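Robot arm put to work moving toys from one bin to another

A robot arm at the Alholm lab has spent much of the spring doing what any two-year-old does for free: picking up toys and putting them down somewhere else. The difference is that the arm is being recorded, and it doesn't need a nap.

The project, called Fistar, is after examples. A learning system is supposed to work out for itself how to grab things it has never met before, and for that it needs a pile of attempts to study, good ones and bad ones alike. The good ones are easy to enjoy. The bad ones, according to the lab's own notes on the project, are "at least as useful," a sentence that has since been quoted in several staff meetings on other subjects.

The routine is simple enough to explain to a visitor, and visitors have been arriving in quantity. A few toys go into a bin. The arm lowers its gripper, closes its fingers, lifts and moves over to the second bin. Then it lets go, provided it has something to let go of. Each try is saved along with the camera pictures and the positions of the arm. When one bin runs out, the arm turns around and carries everything back, which must be familiar to anyone who has worked in a warehouse, or an office.

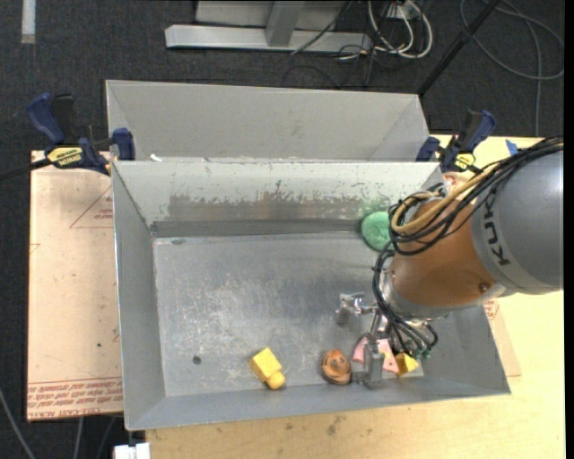 ALHOLM, May 2018 – The count so far stands at 181 hours of recorded attempts, and the toys are starting to show up in people's conversation as if they were colleagues. The striped orange-brown one with the face has a following. The plain yellow block does not, although blocks give the gripper two flat sides to work with and ought to be more popular than they are.

Curved things cause more bother. A rounded toy can roll when one finger gets there before the other, and anything that ends up against a wall of the bin leaves little room for the fingers to go around it. The Fistar group has decided against moving stray toys back to the middle by hand. Homes and warehouses are full of objects pushed up against other objects, and a system that has only seen tidy bins will expect tidy bins.

The toys are swapped after every 100 attempts. The lab keeps 20 on a shelf for the purpose, and the rest of the stock comes from a local shop, Brudden, which was pleased with the order and has not asked what happened to the age recommendation. A toy retires when it cracks or loses a part. There is a box for these, and it is fuller than it was in winter.

The money is modest. Nghiêm, a packaging company with an interest in machines that can pick up whatever is put in front of them, is paying for 2 years of collection and has asked for regular reports. The first came to nine pages and included a chart of dropped toys by shape. The company is said to have read it closely and to have sent back a question about the chart's colors.

Sharing is planned. The group wants to publish the recordings in November, failures included, so that others can train on them without buying an arm or clearing a table. Whether the learning system will be any good by then is a separate matter. An early version has been tried on toys left out of its training, and the group will say only that it was "confident," a word that leaves a certain amount of room.

Until then the work goes on during office hours, with a staff member sitting nearby to stop the arm if needed and to change the toys on schedule. The job is open to anyone in the building who has done the safety training. The sign-up sheet for Friday afternoons still has spaces.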